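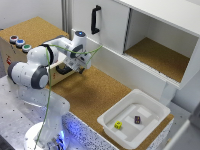 4. Recap in reviews of later instalments

4.1 The problem of the returning reader

A review of a first film can assume that its readers know nothing. A review of a fourth cannot assume very much at all. Some of the people reading it will have seen every earlier film on the day it opened, some will have seen one or two on television, and some will be deciding whether to go along with a friend or a child who is keen. The reviewer has to write a single opening paragraph for all of them, and the usual solution is a short recap of where the previous film left off.

Recap has had little attention in writing on film criticism. Most studies treat it as part of plot summary and measure the two together. We think this hides something, for the two do different jobs. Plot summary tells the reader what the new film contains. Recap tells the reader what the new film takes for granted. A review may be generous with one and mean with the other, and in our material it often was.

4.2 Material

The reviews come from the Edness archive, which holds clippings and saved web pages from regional newspapers and independent film sites. We took 100 reviews, each of a film that was at least the third in a continuing story. Reviews of remakes and of films that share a title but no characters were left out. So were reviews of more than 1000 words, as these were nearly all essays looking back over a whole series and were written for a different purpose.

Two outlets supply more of the material than any others. Prerklow is a weekly listings paper with a small arts desk, and its reviews are short and heavily edited. Bunov is a website run by its contributors, with no fixed length and very light editing. The difference is useful to us. Where the two outlets agree, the habit in question is unlikely to be the work of one editor.

The last pages were saved on Nov 22, 2020, and nothing added to the archive after that was used. Several Bunov reviews had been revised by their authors after first publication. In those cases we used the earliest saved version, even where the later one was plainly better written.

4.3 Coding

Each sentence was marked as recap, plot summary, judgement, production background or other. We followed the Waweru scheme with one change. In the original scheme a sentence that mentions an earlier film counts as recap whatever it says about it. We found this too wide. A sentence such as 'The second film was the best of them' is a judgement, and we marked it as one. Only sentences that tell the reader about events in an earlier film were kept as recap.

Simin Shahbazi coded the full set. Soudabeh Mirzaei then coded 20 reviews without sight of the first results. Disagreements were mostly over sentences that begin in the earlier film and end in the new one, for instance 'Having lost her brother, she now sets out for the coast.' We settled on splitting these at the comma – a clumsy rule, but one that both coders could apply in the same way. 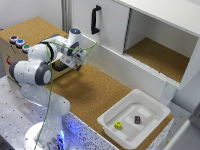
4.4 Where recap appears

Recap is found mainly in the first two paragraphs. This is no surprise, but the exceptions are worth a closer look. A number of reviews, most of them from Bunov, open directly with judgement and hold the recap back until the reader needs it to follow a complaint. One reviewer spends three paragraphs on the pacing of a final chapter before mentioning that its main character had been left for dead at the close of the chapter before. The recap is there to explain why the pacing was a disappointment: the reader is told what had been promised.

Prerklow reviews almost never do this. Recap comes second, after a sentence giving the title and its place in the series, and is followed at once by the new plot. The form is so regular that it can be read as house style, although the paper's guidance to contributors, as far as we have been able to see it, does not mention recap.

In 6 of the reviews there was no recap at all. All of these dealt with films whose stories had been divided into two parts for release. We had expected the opposite. A film that begins in the middle of a story would seem to need more explanation than one that begins afresh. It may be that the reviewers thought a newcomer would have no reason to see such a film, and so wrote only for those who had seen the first half.

4.5 How recap is worded

Recap is mostly in the present tense, like plot summary, and the move from one to the other is often marked by a single word such as 'now' or 'still'. Character names are given in full on first mention, and in Prerklow the performer's name follows in brackets. The villain is commonly introduced by an adjective, the hero by a role. These habits hold across outlets and across the years covered.

Hedging is rare. Reviewers who are careful to present their opinions as opinions will state the events of an earlier film flatly, and sometimes wrongly. We found errors of this kind in both outlets, mainly in the order of events and in who knew what at the end of the previous film. We did not set out to check accuracy and have no count to offer. The errors did suggest that many recaps are written from memory, or borrowed from the reviewer's own earlier notice. One Bunov contributor repeats a sentence word for word in reviews of two films released in July of different years.

Figure 4, in Section 5, sets the length of recap against the gap between releases. Before turning to it, we should note that the gap was measured from one cinema release to the next, and takes no account of when a reader might have seen the earlier film at home.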